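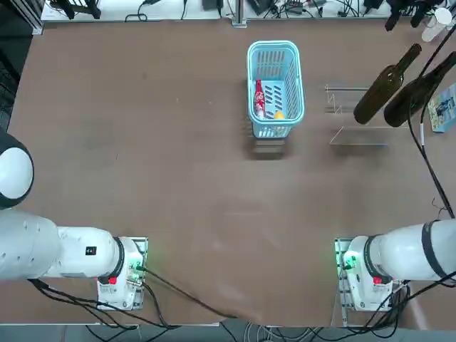
Juwita Halim did not believe in the rack. She said so before Arnulfo had his coat off, and she said it again when he set the receipt on the brown table and smoothed it flat with his thumb. The receipt said 10/13/00 and it said 185 dollars.

"For plastic," she said.

"Acrylic."

"For plastic you can see through."

Arnulfo Guzmán had bought it at Illari, the shop on Grarnon Street that used to sell shoes and now sold objects for holding other objects. The man there had told him that wine should lie on its side, that the cork had to stay damp, that a bottle kept standing was a bottle slowly going bad. Juwita asked what the man at Illari knew about wine. Arnulfo said he seemed to know a lot. She asked whether he had seemed to know a lot about shoes.

They had wine for the rack because of Lau. Lau had come to dinner in the spring with green bottles from a vineyard he claimed to own part of, and he had told them to wait. Wait how long? He'd made a gesture with his hand, like a boat going over a wave. Juwita had looked for the vineyard in the big atlas at the library and found a town called Stomo, a river, and a great deal of white paper.

Up to now the bottles had lived in the light blue basket. So had everything else. The basket held the soda Arnulfo drank when he thought he was alone, and lemons when there were lemons, and once, for most of a winter, a single glove. It had slots down the sides so that anything small enough could leave. It had cost 2 dollars at a yard sale and had never come with a speech.

"It's a good basket," Juwita said.

"I'm not saying anything against the basket."

"You put it over there."

"I moved it to make room."

She moved it back. He put the rack next to it, on the right, and stepped away to see how it looked. It hardly looked like anything, and Juwita had to admit this was the best thing about it. From the doorway you might see an edge where the light caught, and then you'd take a step and lose it.

Arnulfo lifted the first bottle by the neck. He held it over the rack at a slant, the way the man had shown him, and there he stopped.

"Label up or label down?" he said.

"Ask your friend at the shoe store."

He laid it in. She waited for it to roll, and it stayed put. She told him that a minute was no kind of test, and he said he'd check on it in an hour, and she said she would check on it too – separately.

That night she couldn't sleep and came down in her socks. She had worked out what else you could get for 185 dollars. You could get a decent pair of tires. You could get a train ticket to wherever Stomo was and see for yourself if anybody there had ever heard of Lau. She pressed one corner of the rack with her finger, and then pressed harder.

Arnulfo was on the stairs.

"I was checking," she said.

"Me too."

They sat down on either side of the table in the dark.

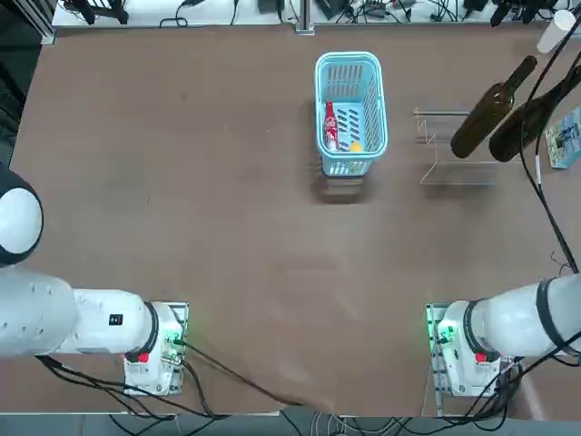
"What goes in the basket now?" he asked.

"The soda and the lemons, same as before."

He nodded. After a while he said the man at Illari had a bigger one, for a whole case, and that it was 500 dollars, and that he had only looked at it.

"How long did you look?"

"Not long."

"Did he say what would happen to our wine if we didn't buy it?"

Arnulfo studied his hands. She got up and took a bottle out of the rack, and went through the drawer until she found the corkscrew.

"Lau said wait," said Arnulfo.

"Lau said he owned a vineyard," said Juwita, and she started turning.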